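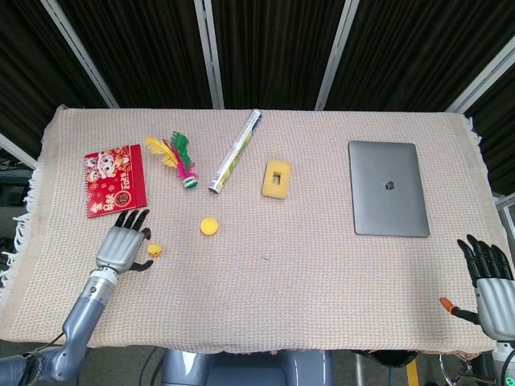

3 min read

The Yellow Table

I have a soft spot for tables with things on them. Give me a decent cloth and a handful of odds and ends and I'm happy for an afternoon, and this month's table at Kustatier has been my favourite so far! It has yellow all over it, it has feathers, it has a calendar I'd gladly take home, and I've been back to it more often than I should admit with my own work waiting upstairs.

If you're new to these pages: Kustatier is our shared workroom on the ground floor in Kamier, and the table page is where I put whatever has collected there. People bring things in, things get moved about, and every so often I write it up. Wenjie Fan helps me with the captions and takes out most of my exclamation marks (she has missed a few).

The cloth

Beige, woven, with a white fringe, and lovely to run your hand over. We went through all sorts before we settled on a cloth like this one. Wenjie wanted stripes, I wanted dark green, and we'd both have been wrong. Plain beige lets the little things shine, and with the black curtains behind it the colours fairly jump out at you. My only complaint is the fringe, which I can't walk past without straightening.

The calendar

Red, spiral-bound, 2025 up the front in big numerals, and cartoon characters in white and gold. I love a desk calendar. I know we all have one on our phones, but a phone never sat there looking this cheerful. My aunt kept hers for years afterwards in a drawer with the Christmas ribbon, and every December they'd all come out again to be looked at. I've started doing the same.

The feathers

My favourite of the lot! It's like a shuttlecock that went to a carnival: yellow, magenta and green feathers on a small green and white base. Mohcine Belkadi can keep one of these going with his foot for ages, and he's very patient with the rest of us. My own record is 6, set in the corridor, with witnesses. If you've never tried it, find one and clear a bit of floor. You'll be out of breath and laughing within a minute, and you'll want another go.

The sponge

A yellow block with a small square hole through the middle. I'm terribly fond of a sponge in a good colour, and the hole makes it look like a tiny building with one window. Wenjie says cheese. We've had two rounds of tea over this and neither of us has budged.

The small round ones

One is a yellow bottle cap and the other is a smaller round piece, more of a yellow-orange. I have a jar of caps at home, sorted by colour, and the yellows are the hardest to sort because they slide off into orange before you notice. Put two of them on a pale cloth and you see it straight away. Such a simple pleasure.

The laptop

Closed, lid up, space grey. I nearly left it out of the captions altogether, but Wenjie pointed out that all that yellow looks brighter for having something sober nearby, and she's right. It does the same job as the curtains, only smaller.

We take suggestions for colours, by the way. Blue has been asked for nine times and I'm coming round to it. Mohcine is holding out for a table of nothing but string, and I'd love to see him try. Leave a comment with yours, and tell me whether you're with Wenjie on the cheese.

32 comments · 673 shares

More from the table pages
Van Dusen's button tins
A windowsill in Pultine
Six teapots and a tray
Ribbons, sorted and unsorted

Contact Kustatier, Kamier | © Kustatier, all rights reserved | Back to top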